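Chapter 4
Small Brands and Their First Product: The Case of a Folding Snow Saw

Learning goals
After this chapter you should be able to describe how a small outdoor company moves from one product to a second one, to explain why price is difficult to change after launch, and to prepare a simple plan for a preorder campaign.

4.1 A company with one product

Many companies in the outdoor trade begin with a single tool. The founder is usually a user of the tool, and was not satisfied with what the shops were selling. Bondetier began in this way. Its founder, Shagufta Bukhari, was cutting test blocks in the snow for a winter safety course, and the saw she had been given bent each time it met an ice layer. During one April she drew a stiffer saw that folds into its own handle. She called it the Hilov.

The first Hilov was offered by preorder at 119 dollars. This was a high price for a snow saw, and Bukhari knew it. Her reasoning was that a course teacher uses the saw on every working day of the winter, and such a person compares the price with the cost of a lost day. A weekend skier compares it with the other saws on the wall. The two buyers look at the same object and see different prices.

Please keep this point in mind when you read section 4.3, where we calculate the margin.

4.2 The preorder period

A preorder campaign gives the company money before production begins. It also gives the company a promise to keep. Bondetier promised delivery in ten weeks, but the hinge came late from its supplier, Adjei, and the buyers had to wait four weeks more. Bukhari wrote to all of them – the same letter, with the new date in the first line. Few buyers asked for their money back.

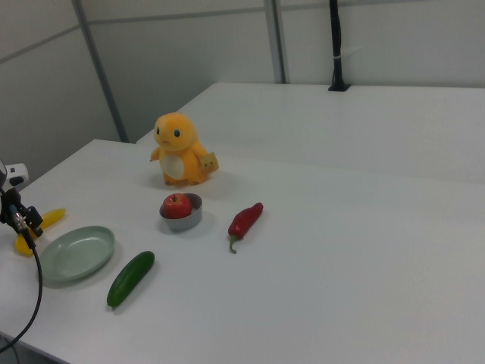

The letter is printed in full at the end of the chapter. Notice that it does not blame the supplier. A customer has no contract with Adjei, and a complaint about a third company does not help him to plan his season. In the exercises you will write a similar letter for Stelau, a maker of avalanche probes whose delivery is also late.

Key terms in this section: preorder, lead time, refund rate, single-source part.

4.3 Price and margin

We begin with the cost of one saw when it leaves the workshop. To this we add packing, transport and the part of the fixed costs which each saw must carry.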